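Workshop > Notebooks > Finishing > Edge wear

Tue 30 August

Edge wear on curved tops, continued from the April pages. Entries by me, checks by Mairéad Coughlan where initialed.

Panels came out of the rack this morning. All are 1270 mm long, solid edge, stained to the red cherry sample and topcoated with either the Bornine waterborne or the Wulley solvent lacquer. Both sets got 2 coats, scuffed between. The Bornine set still smells faintly of amine at the cut ends. The Wulley set does not.

Rub test on the front edge, damp cotton over felt, 80 double strokes per station. Stations are penciled on the underside. On the Bornine panels the gloss dropped evenly over the contact strip and there was no color on the cloth. On the Wulley panels gloss held better but the cloth picked up a pink trace at the tightest part of the radius. I take this as thin film at the arris. The spray pass is flat and the edge turns away from the gun, so the radius gets less material than the top does. Film gauge is no use on a curve this tight. A cross section is needed.

Contact zone for a seated user is the front edge plus the first hand's width of the top. Forearm, cuff and wrist all land there, and metal at the wrist is harder on a gloss finish than cloth. The jig should load that strip and leave the middle of the top alone.

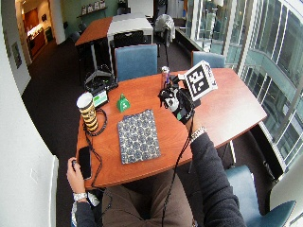
Seated at the curved edge, watch on each wrist.

Jig notes. The felt block rides up on the curve and loses pressure at both ends of the stroke. Tried a softer backing, which fixed the ends and smeared the middle. Went back to the hard backing and cut the stroke shorter. Results before and after this change must not be pooled. I have drawn a line across the log sheet at the changeover.

For the metal contact test I used a steel link strap clamped around a dowel, dragged dry. It leaves fine parallel scratches in both finishes, visible under the raking lamp and hard to see otherwise. Direction matters: scratches along the edge disappear into the reflection of the window, scratches across it do not. MC disagrees with my grading of panel C and wants it one step worse. Left both grades in the table.
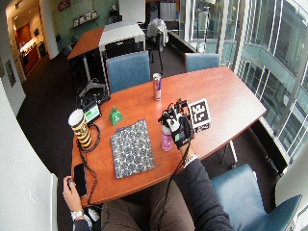

Stain lot is still an open question. Nele Kuipers at Wuyts confirmed by phone that the cherry was reformulated after our April order, with less orange in it, and is sending a can of the current lot. Until it arrives, do not match repairs against the old sample board. It has also darkened on the window side, so turn it face down when not in use.

Sanding: the blanks for the next set were cut back with 80 grit on the edge and the swirl marks show through the stain. Go finer on the radius by hand, with the grain, before wiping.

To do
- Section one Wulley panel through the radius, polish, look at film under the scope.
- Repeat the rub at the stations on panel D. Cloth slipped, values discarded.
- Enter today's grades in Rurnodex under the short stroke heading.
- Ask MC whether a tilted pass at the edge is practical in the small booth.
- Label the waste rags can. The lid is missing its tag again.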